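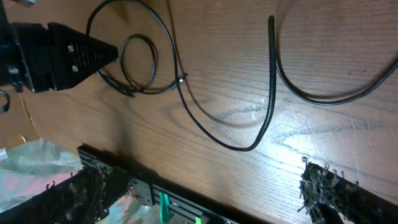
Week 5: Surface Inspection Before Refinishing

Most of the mistakes in a refinishing job are made before any sanding starts, when the top is looked at under the wrong light. Ceiling light from straight overhead hides almost everything. Light that bounces off the surface toward your eye shows the wear. On the brown wooden tabletop, the thin pale scratches and scuffs come up in the bright patch where the light reflects, and the same patch washes out the color of the wood. Move your head or the lamp and the patch moves with you. You need to look at every part of the top twice, once in the glare for scratches and once out of it for color and grain.

Clearing the top

Take everything off before you inspect. Cables, chargers and lamps get lifted, not dragged. A metal plug end pulled across a finish will leave a line. Coil cables and hang them on the pegs by the door. Wipe the top with a damp cloth, then a dry one, and wait until it is fully dry.

Reading the grain

Work out which way the grain runs and draw an arrow on your sheet. On a strongly figured top, with knots and curved streaks, the lines change direction as they pass around a knot. Use the general direction of the board for your arrow and note the knots separately. Hand sanding follows the arrow. Near a knot, use light pressure, as the wood there is often harder than what surrounds it and the softer part will dish.

Dark streaks are usually part of the wood. A water stain tends to have an edge or a ring that ignores the grain. If you can't tell which you have, write "unknown" and ask.

Sorting the damage

Scuff: sits on the finish, no edge when you draw a fingernail across it. Often comes off with paste wax.

Light scratch: nail feels it but does not catch. Still in the finish.

Deep scratch: nail catches. May be through to the wood. Mark with low-tack tape.

Dent: fibers pressed down, finish may be whole. Do not sand it out. We cover steaming in the next session.

Do the nail test across the scratch, never along it.

Lamp method

Set the lamp at one end of the top, 5 inches above the surface, and turn off the lights over your bench. Look from the opposite end. Then carry the lamp to a long side and repeat. Allow 45 minutes for a full-size table. Your own shadow counts as a dark area, so go back over anything you were leaning across.

To hand in on Tuesday

One inspection sheet per pair, with the grain arrow, the knots, and each mark labeled with its type. Put both names on it. Sheets go in the tray on Chukwuemeka Okoro's desk. Pairs working on the Plukmont tables should also write the number stamped under the apron.

Reading: the chapter on clear finishes, first half only. Bring a soft pencil and your own tape.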